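4.2 What counts as a made bed

We had assumed, in the innocence of the grant proposal, that a bed is either made or it is not. The pilot interviews disposed of this in February. Of the 127 householders who completed the diary, 14 said their bed was made on every day of the study, and when we visited them the beds in question ranged from hotel-tight to what Craddock's field notes call "a bed that has been spoken to." We therefore stopped asking whether the bed was made and asked what had been done to it, in what order, and when the person felt entitled to walk away.

The answers sort themselves mostly by layer. The bottom sheet is hardly mentioned. It has elastic and is left to get on with it. The layer directly above is where effort is concentrated, and it is also where couples disagree, since one partner tends to regard the blanket as finished when it covers the mattress and the other when it has no lumps in it. A respondent in the Jamlow group described smoothing as "ironing with your forearm" and put the time spent on it at longer than everything else combined. Her husband's diary for the same mornings contains the word "done" and nothing further.

Top layers behave differently. A quilt or comforter is thick enough to hide whatever lies below it, and respondents know this perfectly well. Temba and Charpentier (Section 2) distinguish between covering, in which the upper layer is pulled over an untreated lower one, and dressing, in which each layer is settled before the next goes on. Our diaries support the distinction but suggest that people practice dressing when the door is likely to be opened by somebody else and covering the rest of the time. The coders, Picard and Tessier, agreed on nearly every entry except those using the word "straightened," which appears to mean anything at all.

A further complication is surplus bedding. Most of the diary households in Dusau keep more covers on the bed than anyone sleeps under, and the extra ones need somewhere to be. They migrate. During the day they gather at the head, against the headboard or on top of the pillows, in a pile that respondents rarely regard as untidy. We coded this at first as an unfinished bed and were corrected, with some force, at the feedback meeting. The pile is storage. A bed may carry a crumpled satin comforter and a bunched blanket along its top end and still be, in the owner's view, ready for the next step.
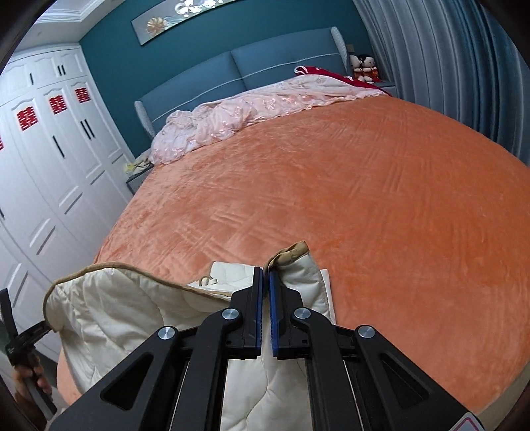
The next step is generally the corner. Asked to talk through a change of covers, respondents began with whichever corner was nearest and worked outward from it, returning to the first corner later to undo what the other three had done to it. A bound or piped edge helps, as it gives the eye a line to follow along the side of the mattress. Loops and tabs sewn to a quilt were less popular than their makers might hope: several people had never noticed theirs, and one had taken it for a label.

Figure 1. A bed with its comforter being lifted: quilted comforter with tan piping, one corner raised, over a salmon-orange blanket. Further bedding lies at the head.

We asked finally about the point of stopping. Almost 70 respondents gave an answer that depended on the bed itself, such as even overhang or a flat surface. The remainder named something outside it: the kettle, the bus, a child. Section 4.3 takes up this second group, whose beds were no worse, and whose diaries were a good deal shorter to code.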